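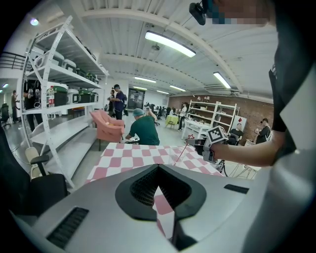
Vol. 30, p. 700

A Saturday Look Around the Ladcombe Workrooms
June 2020

The workrooms at Ladcombe opened their doors for one day this month and I went over from Drullham on the early bus. The building used to belong to Hoarau, the seed merchant, and the old name is still painted over the side entrance. Admission was free. You signed a sheet in the hallway and were then left to find your own way.

I had expected something like a factory floor and found a large shared room, furnished from several different houses by the look of it. The main table had a pink-and-white checkered cloth on it, the sort you would take on a picnic. A pink upholstered armchair stood near it. There were black office chairs by the wall, and another in the corner with a beige cushion leaning against it. I liked the armchair best and would have sat in it if there had been less going on at the table.

There were several people in the room and a fair amount of talk. A man in a teal cap was down on his heels behind the table, getting a view of it from cloth height. A small red object with a thin red line to it was being handled over the tablecloth. I am no good at guessing the purpose of small things and did not ask.

Storage is a subject I take an interest in, having spent most of February clearing my own back room. The workrooms have a tall white metal shelving unit with diagonal cross braces, and the boxes are kept to the upper part of it. On the top one in use were white and gray bins, and on the one under that were containers, some with green lids. The lower shelves had nothing on them. At home I do it the other way, with the heavy boxes at the bottom, but I can see the sense in keeping things where you can reach them without bending. The braces are worth copying. My own unit has none and leans when the door is shut hard.

At the back is a doorway with glass panels, set in a white wall. There is also an upper level with a black metal railing. The upper level was closed to visitors on the day, and a rope had been put across the stairs.

The printed sheet gave a short history. The floor area is 3635 square feet, counting the hallway. Hoarau moved out when the yard at Bresow was built, and the place stood unused for some years before the present users took the lease. The sheet said 700 dollars had gone on paint for the walls in the first year, and I thought that was reasonable for a room of that height.

Tea was served in the yard from a folding table. It was strong and came in paper cups. The cake had run out by the time I got there, so anyone going next year should do the yard first and the rooms after. Parking is poor. The lot at the front takes only a few cars and the street is permit holders only as far as the church. The bus stop is a five-minute walk, uphill on the way back.

I stayed a little over an hour. A second open day is planned for February, with the upper level open if the railing passes inspection. The Bresow yard is supposed to open on the same day, and there is a footpath between the two for people who do not mind mud.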